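家用小电器的外形与使用:以电饭煲为例
课程讲义 第六讲(日用品批评)

一、先说这一讲不打算讲什么

选这门课的同学,手里多半已经有一本讲"好设计"的书,书里多半有一章讲厨房。那一章的写法大家很熟:圆角代表亲切,白色代表洁净,一点彩色代表生活情趣。我对这套说法一向不太信。圆角首先是脱模和注塑的结果,白色首先是库存好管理,至于那一点彩色,往往是产品经理在定价会上要来的。也可能我想得太刻薄,所以这一讲请大家自己动手核对。

上一讲布置的阅读是 Maëlle McKinnon 的《台面上的东西》,课程资料里放了第三章的译稿。她的基本主张是:一件小电器的外形,有一半是给橱窗看的,另一半是给手用的,而两半经常互相不认账。我大体同意前半句。后半句她举的例子太少,全书只拿 Sugden 的一只水壶反复说,一只水壶撑不起一个"经常"。

读的时候请留意她怎样使用"直觉"这个词。凡是她自己会用的按钮,她就叫直觉;凡是她不会用的,她就叫缺陷。这不是论证。

二、盖子

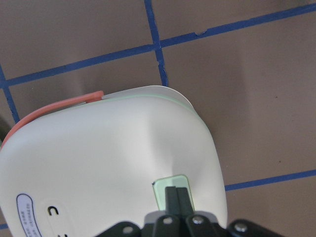 讨论电饭煲,应该从盖子讲起,因为一天里手碰得最多的就是它。厂家的说明书喜欢把开盖写成一个动作:按一下,弹开。实际至少有三件事要分开看,一是手从哪里来,二是手指停在哪里,三是盖子抬起以后,剩下的那只手放在哪里。外形能告诉我们的主要是前两件。像这一只,机身是白色塑料,边角都做软了,盖沿比机身略微探出一点,下面压着一道很细的浅绿色的线;靠下的地方有一块浅绿色的圆角小方窗,手很自然会先去找它。问题在于,"会先去找它"和"应该去按它"是两回事。颜色把人引过去,可颜色没有说明该按、该抠还是只该看。McKinnon 在第三章里认为,对比色本身就构成一种指示。我认为她把"显眼"和"说明白"混在一起了。一块显眼的东西完全可以什么也没说明白。

还有那道盖沿。教科书会说探出的边缘"暗示可以掀起"。可以这样讲,但同样的边缘也出现在很多根本掀不起来的东西上,比如肥皂盒的底、路由器的上壳。一个线索如果到处都有,它的指示力就很有限。请大家回家以后把厨房里所有带探出边缘的东西找一遍,看看其中有多少真的能从那里打开,再回来谈"暗示"。

三、彩色的那一条

设计评论里有一个偷懒的词,叫"点缀"。凡是说不清用处的颜色,都归到点缀名下。我建议本课程的作业里不要使用这个词,用了扣分。
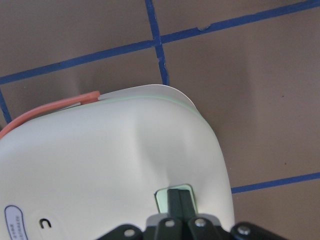 图二 白色机身与橙粉色的条带;盖沿下可见一道浅绿色细线。

一条颜色与机身不同的带子,至少有四种可能的身份:它是提手;它是扣件;它是为了遮住两块壳体之间的接缝;它什么都不是,只是为了在货架上被认出来。判断的办法并不神秘。提手要看它两端怎么固定,固定处有没有加厚;扣件要看它有没有对手,也就是另一边有没有东西等着它;遮缝的要看它是不是老老实实跟着接缝走。三样都对不上,再考虑第四种。

同学们交上来的第一稿,多数跳过了前三步,直接写"暖色的提手使产品显得温暖"。这句话有两个毛病。第一,没有查它是不是提手。第二,"暖色显得温暖"等于没说。

我自己的判断也不牢靠。单看上面这样的局部,我倾向于把那条带子当成提手或装饰性的条带,可是我没有把握,一段带子的末端是扁的,并不能证明它受力。诚实的写法是把两种可能都写上,并且注明还需要看哪一面。写"尚不能判断"不扣分,写错了还言之凿凿才扣分。

顺便说一下标签。很多小电器的机身上贴着椭圆或长方形的小标,字小得要凑近了看。批评者爱骂它破坏整体感。我倒觉得,一件通电的东西把该写的字写在身上,比把它藏到底部强。整体感是给拍宣传照的人准备的,插电的人需要的是字。可以骂字太小,可以骂方向不对,但别骂它存在。

四、台面:东西放在哪里

前面三节都把电饭煲当成孤零零的一件来看,这是产品摄影养成的坏习惯。家里的电饭煲旁边总有别的东西:盘子、水果、没来得及收的抹布。评价它好不好用,先得问它周围还剩多少地方。

Dedevine 公司前几年出过一份面向经销商的小册子,说他们测量了 1,477 户人家的台面,得出"理想操作区"的宽度。小册子在业内流传很广,Trillero 的产品页到现在还在引用。我请大家对这个数字保持警惕,理由如下。

样本户数很大,但小册子没有写这些人家是怎么找来的。如果都是愿意让人进门量厨房的老客户,那么量到的是老客户的厨房,而且大概是收拾过的。

测量的是空台面。台面空着的时候有多宽,和煮饭的时候有多宽,差别很大。开饭前的那一阵,盘子已经拿出来了,饭还没有盛,台面最挤,偏偏那一阵没有人去量。

最后得出的宽度是 580 毫米,恰好比他们自家的托盘宽一点点。这也许是巧合。

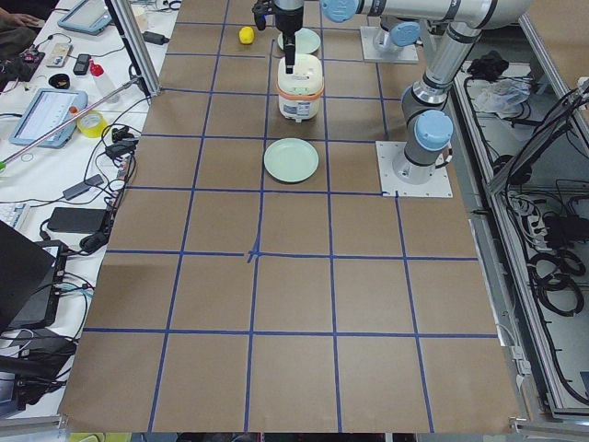
比较可行的办法是画格子。把台面分成大小差不多的方格,每格只记一件事:现在放着什么。不要记"应该放什么",也不要记"通常放什么"。"通常"是回忆出来的,回忆会替人打扫卫生。格子的好处是笨,笨办法不太容易掺进观点。坏处也要讲清楚:格子会让人误以为每一格价值相等,其实靠近身体的一格和靠墙的一格根本不是一回事。伸手够得着与够不着的分界线,在格子纸上看不出来,需要另外标。

拿电饭煲和浅绿色的盘子举例。盘子放在电饭煲前面一格,盛饭时手的路程最短,很多讲收纳的文章因此推荐这种摆法。可是盘子一旦占住前面那格,手要去开盖,就得从盘子上方越过去。盛饭省下来的路,开盖时又还回去了。到底哪个划算,取决于一顿饭开几次盖,而这件事文章里从来不问。中途爱揭开看一眼的人,和煮好才揭的人,需要的是两种摆法。

也有人主张把盘子放在电饭煲后面,说这样前面清爽。前面确实清爽了,拿盘子的时候胳膊要绕过机身,袖子长的人会蹭到。我对"清爽"二字的看法和对"点缀"差不多。

五、挪开两厘米

这一节讲一个小实验,上一届做过,结果不漂亮,我照样讲。

做法很简单:两人一组,一人做,一人记。台面上摆一只白色的电饭煲、一只浅绿的盘子和一件黄色的小东西,水果或玩具都行,只求一眼能看见。做的人完成开盖、取盘、放回三步,记的人只记手经过了哪些格子。然后把盘子朝任意方向挪 2 厘米,再做一遍。

我原来的预期是,这么小的挪动不会有影响。上一届 24 名同学里,有大约一半的人在第二遍改变了手的路线。听起来是个好结果,McKinnon 的拥护者会马上说:看,布置决定动作。可是再看记录就会发现,第一遍与第二遍之间,做的人已经熟了,就算盘子一动不动,路线也可能变。我们当时没有设对照。所以那次实验能说明的,只有我们忘了设对照。

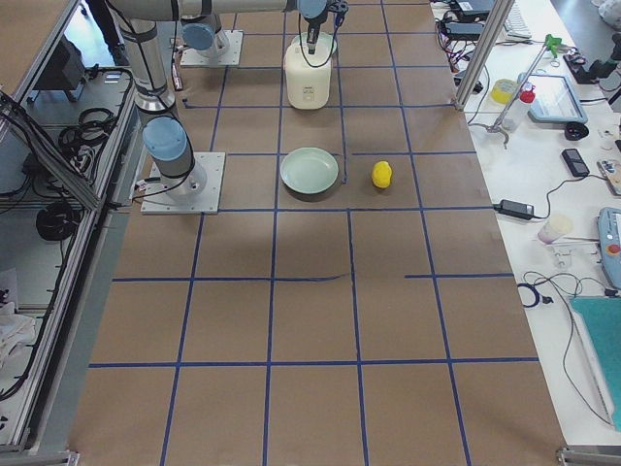
这一届请每组多做一遍完全不挪的,顺序由抽签决定,抽到什么做什么。记录的人不要提前告诉做的人抽到了哪一种。黄色的小东西也请固定在盘子旁边的一格里,上一届有的组放左边,有的组放右边,还有一组放到了盘子里面,最后没法放在一起比。

关于记录,另有几点:

手经过的格子按先后写,不要事后整理成"合理"的路线。
犹豫也要记,写"停"字即可,不必解释为什么停。
如果碰倒了什么,照记,不要重做。
盘子边缘压在格线上的,算在面积较大的那一格。

格线用胶带贴就行,颜色跟台面拉得开即可。胶带起翘了要按回去,翘起的一段会勾袖子,也会让人下意识地躲,记录就不准了。

六、几种常见的结论,以及我为什么不收

"圆角让人感到安全。"请说明是谁感到、和什么比。把一只圆角的和一只方角的摆在一起问人,人当然会说圆的安全,因为问题已经替他答了。

"同色系的盘子使台面更和谐。"浅绿的线配浅绿的盘子,拍照时是好看。吃饭时盘子上有菜,颜色由菜说了算。

"用户喜欢一键开盖。"Moltetti 的问卷里有这一条,赞成的比例很高。那份问卷没有给出第二个选项,只有"喜欢"和"非常喜欢"。

"这件产品体现了对老年人的关怀。"除非你请老年人开过它的盖子,否则不要写。请过一位也行,把过程写出来,比十句关怀有用。

七、作业

任选家中一件带盖子的小电器,写一份观察记录,十二月第一次课之前交。记录分三部分:手碰到的地方,眼睛先看到的地方,两者不一致的地方。第三部分如果写不出来,先别急着写"设计得很统一",换左手再开一次试试。附台面格子图一张,手绘即可,电饭煲、盘子之类用字标明,不用画得像。

引用 Dedevine 小册子的,必须同时写明它没有交代取样办法。引用 McKinnon 的,请标页码;译稿的页码和原书对不上,以译稿为准。

下一讲讲抽屉。请带一把卷尺。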